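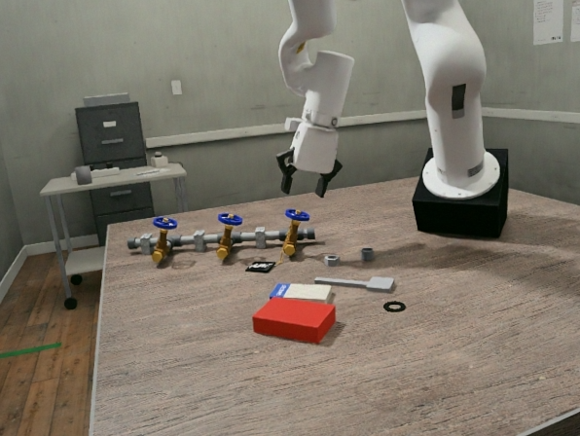 Can a machine be left to operate the shut-off valves in a small mechanical room?

Only where the valves are already known to it, the handles turn freely and a person is close enough to take over. Those were the limits we reached by the end of this project, and they are narrower than the ones we set out with.

Valve Operation and Bench Tidying by Robot Arm: A Simulation Study
Final Project Report
Applied Mechanical Systems Program, Uvham Polytechnic

1. Background

Opening and closing valves by hand is among the most common small chores in building maintenance. It is done in school boiler rooms, in laundries, in bottling plants and under kitchen sinks. The motion is simple and most adults learn it without being taught. It is also repetitive, often done in awkward places, and easy to forget on a busy shift.

Our industry partner, Kundel Mechanical, maintains heating equipment for several housing co-operatives. At the first meeting the company asked a practical question: which parts of a routine valve check could be handed to a robot arm within the next few years, and which could not? It did not ask for a product. It asked for an opinion supported by tests, written in language that its service staff could read.

The project team consisted of four students in their final year. Work began in September with a review of the company's service sheets and ended in April. All of the robot work was carried out in simulation. The reasons were cost and safety, and the consequences of that choice are discussed in Section 6.

2. Scope of the work

The service sheets list many jobs, and we reduced them to two that could be studied properly in the time available.

The first was valve operation. The arm was asked to approach a named handwheel on a pipe manifold, grip it, and turn it to the open or the closed position. An attempt counted as a success only if the correct valve reached the correct position and no neighbouring valve had been moved.

The second was bench tidying. Small parts and boxes lying near the manifold were to be picked up and placed in a marked area. An attempt counted as a success if every requested item arrived in that area and no other item was knocked over or pushed off the table.

Stuck valves, leaking valves and the replacement of fittings were left out. The company told us plainly that these are the jobs its customers actually pay for. We agree, and readers should keep that in mind when they look at our results.

3. The test bench

The bench was modelled as a large table in an ordinary work room. A pipe manifold with brass gate valves and blue handwheels was laid along it, held by clamps. We chose gate valves in preference to quarter-turn valves, as the handwheel must be released and gripped again several times before the valve is fully closed. That cycle of release and re-grip is where we expected trouble.

The hand was a parallel gripper with two fingers. More complex hands exist, and the review of published work in Appendix A covers several of them. A two-fingered gripper was selected because it is cheap, well understood and already in use in many shops. If the chore can be done with such a tool, the result is useful to a small employer. If it needs a hand that costs more than the service van, it is of little interest to the company.

Loose items were placed on the table before each run. They included boxes, small pipe fittings and a hand tool. Positions were changed between runs, and a portion of the runs placed an item directly beside a valve.
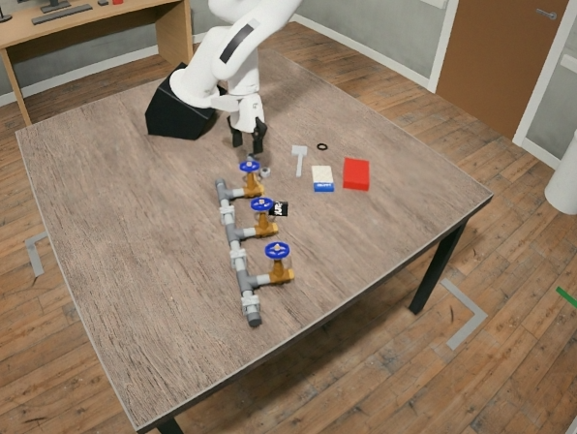 Items close to the valves mattered more than we had allowed for in the original plan. A handwheel that stands clear on every side can be approached from several directions. Once something is resting beside it, the number of safe approaches falls quickly, and the planning software tends to choose a path that is longer and less steady. In January we revised the test plan so that these crowded layouts were recorded separately from the open ones.

Simulation was run on the polytechnic's shared computing cluster using the Standberg motion library, under an academic licence. Friction in the valve stems was set from readings taken by hand on a used manifold lent to us by the company. We took the readings with a small torque gauge and repeated them after the stems had been cleaned and oiled. The cleaned values were used for most of the study, and the uncleaned values were held back for a separate set of runs.

4. Method

In total, some 4000 attempts were made. Most of these were used to adjust the controller and were not scored. The final 800 attempts were scored and form the basis of this report. No changes were made to the controller once scoring had started.

Each attempt began with a written instruction, such as "close the middle valve" or "clear the area near the capped end". The instruction named the target but gave no position. The controller had to find the target from camera images alone.

Two members of the team reviewed every scored attempt. Where they disagreed, a third member watched the recording without knowing the first two opinions, and the majority decision was kept. Disagreement was more common in the tidying task. The usual cause was an item that had come to rest on the boundary of the marked area. A rule was written after the first such case: an item on the line counts as outside.

We also recorded how long each attempt took. Time limits were generous, as the company had told us that a slow check is acceptable overnight. It is less acceptable in the day, when a technician is waiting beside the machine.

5. Results

5.1 Valve operation

The controller was reliable at finding the right handwheel. Confusion between valves was rare in open layouts and occurred mainly when the camera view was partly blocked by the arm itself. Adding a second camera view removed most of these errors.

Turning was less satisfactory. The gripper closed well on the rim, and the first part of each turn was smooth. Problems appeared at the re-grip. When the fingers opened and moved back along the rim, they sometimes touched a spoke and shifted the wheel slightly in the wrong direction. A person would feel this at once and correct it. Our controller did not measure force at the fingertips and carried on as though nothing had happened.

Closing was harder than opening. The last part of the travel needs more effort, and the fingers tended to slide. In several runs the controller reported that the valve was closed when it was still slightly open. We consider this the most serious finding in the study. A valve that is reported as closed and is not closed is worse than one that has been left alone.

With the uncleaned friction values, the success rate fell in every layout. The controller had been adjusted on freely turning stems and did not adapt. The company's technicians were not surprised by this result. They noted that few of the valves they meet in the field turn as freely as our cleaned one.

5.2 Bench tidying

Boxes were moved with little difficulty. Flat sides suit a parallel gripper, and the controller placed most boxes squarely. Small round parts were a different matter. A washer or ring lying flat on a table offers very little to hold, and the fingers often pushed it along the surface. A person slides such a part to the edge of the table and catches it, or lifts it with a fingernail. Neither method was available to us.

The order of work also had an effect. When the controller cleared the items nearest the valves first, the remaining moves went well. When it began with the farther items, it was more likely to brush against something on the way past. We did not write a rule for this. A simple rule would probably help and is recommended to any team that continues the work.

6. Limits of the study

The simulated table was steady, the lighting did not change and no water was present. In a real room the pipes may be hot, handwheels may be painted over or missing, and insulation may hide half of the fitting. None of these conditions was tested.

The cost estimate in Appendix C covers the stand, the gripper and the cameras, and comes to $1270 for the gripper mount and camera hardware alone. The price of the arm is excluded, as it varies widely with reach and payload. Goossens Industrial Supply provided the quotation for the mount on the understanding that it would be used for planning only.

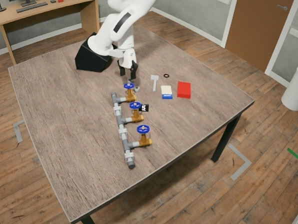 Would the same equipment be useful for plumbing chores in a private home?

It would be hard to justify at present. A household turns its shut-off valves a few times a year, usually in a hurry, and they tend to be in cupboards where a fixed arm could not reach them. A shop with many valves at one height along one wall is a more reasonable place to begin.

7. Recommendations to the company

We recommend that valve closing not be handed to a machine until force sensing has been added at the gripper and the reported position can be confirmed by a second method, such as a flow reading.

Visual checking could be tried sooner. The controller found and named valves well, and a system that only looks and reports carries much less risk. A technician could review its report before the morning round.

Bench tidying should be limited to boxes and larger tools. Small fittings should continue to go into trays by hand at the end of each job, which the company's service staff already do.

The test layouts, instruction lists and scoring sheets have been filed with the program office in Room 9 and may be borrowed by next year's team. The used manifold has been returned to Kundel Mechanical with its torque readings attached.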